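Can a robot clear the kitchen table yet?

Posted by teapot_lid, 20 February 2025

I've got 39 tabs open on this and I'm no wiser, so I'm hoping you kind people can help. My mum's hands aren't what they were, and what she minds most is the dining table, which fills up with shopping, bottles and bits and bobs until there's nowhere to eat. Is there a machine that could clear it for her? I mean a mixed sort of table like this one, with a green bottle standing up, something round and green and a few smaller things.
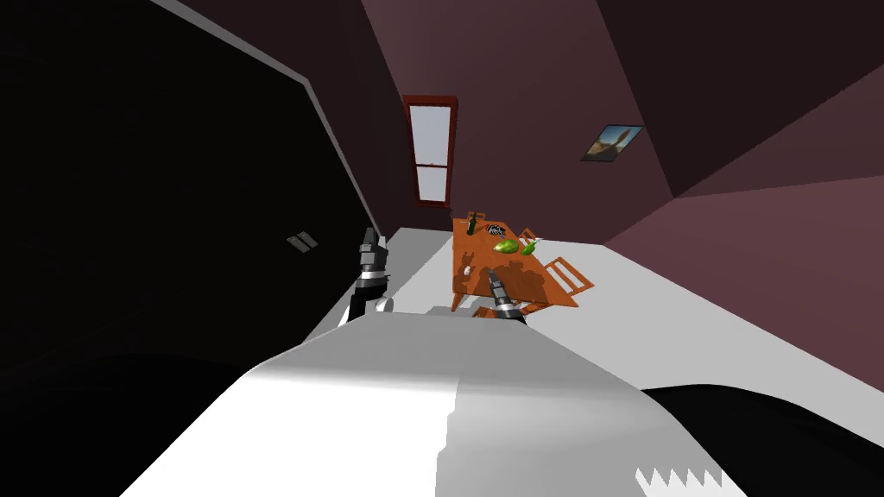
Replies

Gill

What a lovely thing to want for your mum! I spent 8 years in a packing shed where the machines were marvellous, but every box was the same box. A table is much harder. Glass wants a gentle grip, a cabbage or lettuce is big and leafy and awkward to get hold of, and a spray bottle has that fiddly trigger at the top. Then there's a knife along the edge, partly behind the wine bottle, and a bird ornament right beside the greens (I'd hate to see that go flying). I'd say one or two things at a time, slowly, with somebody watching.
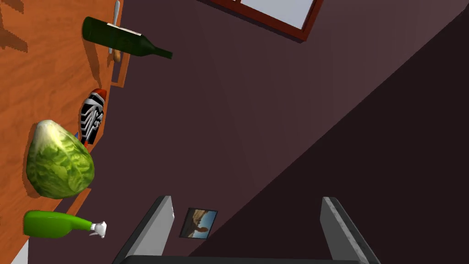 Sorent

No. Get a trolley.

Jondari

Bit blunt above, but I do agree about the trolley for now! I went to an open day in October and watched a machine put away 5 items. It managed 3 and then needed a person to step in. I'd ask any seller to show you it working on your mum's own table, clutter and all, before you part with a penny. And do move the knives yourself, whatever you end up buying.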